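The Nineteenth Bowl

"Again," said Thaddeus Crenshaw, and he was grinning when he said it.

Ilse flexed her hands inside the grips. Eighteen times she had taken the lime bowl through the task, and every time Trornia had learned a little more about how a person does it. How marvellous, to teach with your wrists! She squeezed, felt the plastic give ever so slightly, and held on.
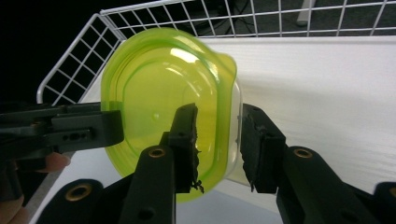
Number 19, with the pads already fraying.

"Softer than the last one," Thaddeus called from the screen. "She'll love that."

He always called Trornia she. Ilse had laughed at it in September, and now she did it too, even at home, even to the cat. They had promised Navaratnam 100 good runs before the first solo try, and she wanted every single one of them to be lovely.

She let the fingers close on nothing and took a breath before the food container.
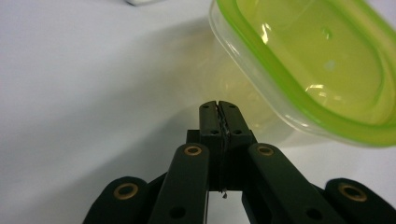
Navaratnam, on the speaker, wanted to know whether a machine taught by Ilse would end up with Ilse's bad habits as well.

"I hope so," Ilse said, delighted, and reached for number 20.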